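Langlois tabletop and floor work: progress report for December

Dear colleagues at the Pruvent fund,

It has been a good, busy stretch since our last report, and we are glad to be able to tell you that the work is ahead of where we had hoped to be by now. Your patience over the summer, when very little seemed to move, has been much appreciated by all of us.

What we have done

The method you agreed to support asks a simple question: can a gripper learn to pick up shiny black dishes of many shapes from close-up views alone, with no overhead view to help it? We now have 446 recorded attempts, gathered in 4 rooms, and the first 100 have been checked by hand. Checking is slow work — we had badly underestimated it — but it has already shown us that labels for teardrop dishes were sometimes given the wrong way round, point for rounded end, and we have put that right.

Glossy surfaces remain the hard part. A bright reflection can look to the model very much like a rim, and it will then close the fingers in the wrong spot. Besus, our newer training recipe, copes with this better than Wetow did, though it still hesitates over the irregular shapes, and we would not want to promise too much yet. Dishes spread over a wooden floor are now part of the set alongside those on a table.

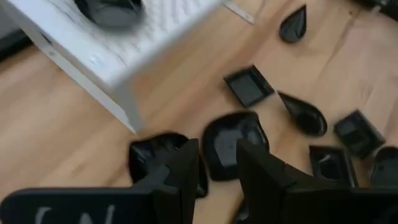 What comes next

We plan 2 further rounds of recording, both with the lighting changed between attempts, and then a fair side-by-side test of the two recipes. Spending is in line with the budget you approved, and we are not asking for any changes to it.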